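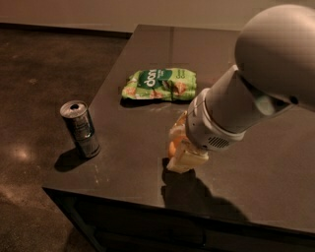

Does a preferential ballot with two number 5s on it still count?

Depends which count you're in. For the first-preference tally it goes in like any other, as long as there's a clean 1. Once the distribution gets down to the doubled number, the paper exhausts and drops out. In our model it was dropping out at the very start, and that was my whole morning.

August 18, 2025

Back on the council count simulator. Carmela Santoro sent through the hand-keyed papers from the Collier ward recount (thank you Carmela, beautiful tidy columns, I owe you lunch) and I ran all 601 of them against the old code before touching anything. Good thing too! The script was binning every paper with any repeated number, even when the repeat was way down the bottom where it would never be looked at. So a voter who went 1, 2, 3, 4, 5, 5 got treated the same as someone who'd drawn a moustache on every candidate.

Fixed it by having the validity check read only as far as the first break in the sequence, then keeping whatever came before. Reran. Brillov's primary vote went up a bit, Huỳnh's went up by more, and the final pairing is the same two as before, so nothing we've already sent out is wrong on the result. The margins are wrong though, and I'll have to redo the table in the draft (groan).

Still don't love how I'm handling skipped numbers. If somebody writes 1, 2, 4 I'm stopping after the 2, which matches how I read the counting rules for this council, but the January version of our notes says to close the gap and carry on. Those can't both be right. I've left it as a switch at the top of the script, set to "stop". Carmela, if you wrote that note, what were you looking at? I've a feeling it was the Miltumo shire by-election, which had its own rules, and it got copied across when we merged the folders.

Other bits:

- Candidate order is now read from the header row. Please don't re-sort the columns, it'll happily give you nonsense.
- 6 papers had a tick and no numbers. Kept them aside in their own sheet, haven't decided. I lean towards counting the tick as a 1 but want to see the wording again first.
- Exhausted votes now print at each round. Lots more of them leave at the third exclusion than I'd have guessed, and most had Huỳnh first or second. Worth a paragraph in the preferences section, maybe a chart if I can make one that isn't hideous.
- Old output is in the folder marked superseded. Leave it there for now, I want to compare the transfer totals.

Next job is the tie-break. At the moment it picks whoever comes first alphabetically, bit of a win for Brillov and no good to anyone else.

Ward Count Project notebook | Contact: Carmela Santoro | Back to top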